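Wakel Kitchen Notes — On the Closing of the Spring Recipe Exchange
Last updated: June

The spring recipe exchange hosted on this blog has now closed. I wish to thank every reader who sent in a dish, and to set out how the entries will be handled from this point.

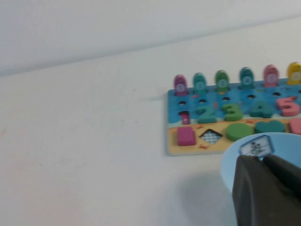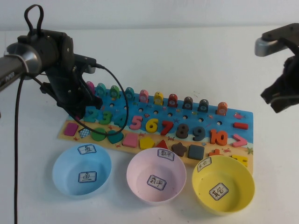

A total of 305 entries were received, all of them vegetarian, as the rules required. Entries that arrived after noon on Thursday will be held over for the autumn exchange and do not need to be sent again. Two entries came without a cooking time, and their authors have been contacted by email.

Sowmya Bangera of the blog Curkness has kindly agreed to select the five dishes that will appear here in full. Her own tamarind eggplant was among the most requested recipes last year, and I am grateful for her time. Nataša Petkov will test each selected dish in her home kitchen before it is posted. She has asked that authors state the size of the pan and whether salt is added before or after the lentils soften.

Several readers have asked about substitutions. Ghee may be replaced with a neutral oil in any entry — the author's original wording will still be printed first. Measurements will be given in both cups and grams.

Recipes remain the property of those who wrote them. Any author who wishes to withdraw an entry may do so by leaving a comment under this post. The complete list of entries will be placed on the Recipes page once the spelling of names has been checked.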